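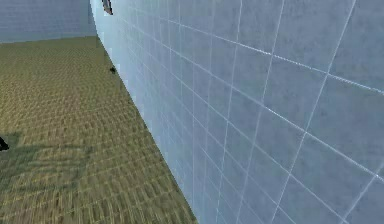 stimdale-open-day-sim

Files from the simulated hall used at the Stimdale robotics open day, March 6, 2020. This README covers what is in the folder, how the demo was run, and what to watch out for if you reuse any of it.

Background

Every year the Stimdale lab opens for one afternoon. Visitors see the workshop first and then sit down at one of the demo stations. This folder belongs to station 2, where people drove a simulated robot along a tiled hall with a game pad. The hall was modeled at the Gidholm site and had already been used there for wall-following tests. We changed the floor texture and shortened the route so that a run would fit the time we had.

Visitors drove with the simulated camera view on the main monitor. A second monitor showed a top-down map, which we turned off for the second half of the afternoon to see how people managed without it.

Contents

runs/ - 277 recorded runs, one subfolder each
runs/*/pose.csv - time, x, y, heading
runs/*/pad.csv - raw game pad input
runs/*/view/ - rendered camera frames, PNG
world/ - hall model, textures, light settings
config/ - start positions, speed limits, timeouts
notes/ - station log typed up after the event
tools/ - playback and export scripts

Run folders are numbered in the order they were started. Numbers are not reused after a restart.

How a run went

The robot was placed at one of the start positions in config/starts.txt. The visitor had 80 seconds to drive down the hall and stop before the end wall. Contact with a wall did not end the run. The robot slid or stopped, depending on the angle, and the visitor could back up and carry on. Runs that hit the time limit are marked timeout in the run list. Runs the visitor gave up are marked quit.

Of the 277 runs, 104 were made with the map on. The rest were made without it. The column map in runs/index.csv has the value for each run.

Rendering

The wall is pale blue-gray with square tiles and bright white grout lines. The floor has small blocks in rows, in an olive-tan color. Both are plain image textures with a repeat setting, so the floor pattern blurs into a fine texture at a distance. This is worth knowing if you want to use the frames for feature tracking. The tile grid repeats, and matching one crossing to the wrong neighbor is easy when the camera is at a steep angle to the wall. The Marciniak tracker, which we ran on the recordings afterward, lost its position in 40 runs, mostly during turns close to the wall.

Shadows are soft and computed live. If you render again on another machine, set the shadow options in world/light.cfg by hand, as the defaults are different.

Playback

Unpack the folder and start tools/play with a run number. Space pauses, the arrow keys step one frame back or forward. tools/export writes the poses and the game pad input to a single table.

Playback was tested only on the station computers. It needs the Drudska viewer, which is not included.

Known problems

The clock in pad.csv starts slightly before the one in pose.csv. Use the sync column and do not line up the first rows.
A few early runs have no top-down map setting in the index. The field is blank.
The spawn height was wrong for the first start position until we fixed it during the break. Those runs begin with a small drop.

Privacy

No names, ages or voices were recorded. Visitors were told that their driving would be saved and could ask for a run to be deleted before they left. Deleted runs are not part of the total given above.

Changes

July: index rebuilt, export script added, station log corrected.
First upload: runs, world and config only.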